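Hand-held gripper demos: shuttlecock on the table or in the bag first?
asked by Thilini Jayawardena

I am recording demonstrations for a pick-up policy with a hand-held gripper. I have 134 so far. In some the shuttlecocks begin inside a clear bag, in others one lies on the bare table. Should I train on both together?

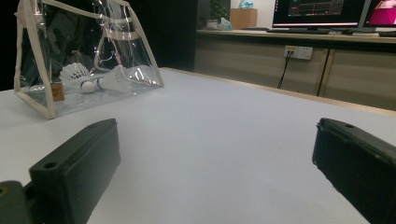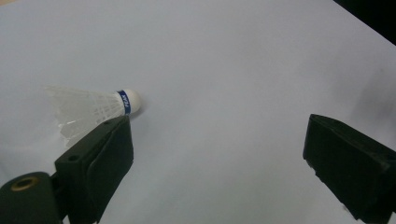 First: start with the bag. Second: start on the table.

Spyros Popescu
Keep both, but label them as separate tasks. For us 50 clean table starts were more useful than many mixed ones. Please also turn the shuttlecock between takes, so the head does not always point to the right.

Samer Tarawneh
More data is always better. Just record.

Heather Rankin
I do not agree with Samer. Glare on clear plastic was difficult for our model, and we had to repeat 13 bag takes with the lamp moved.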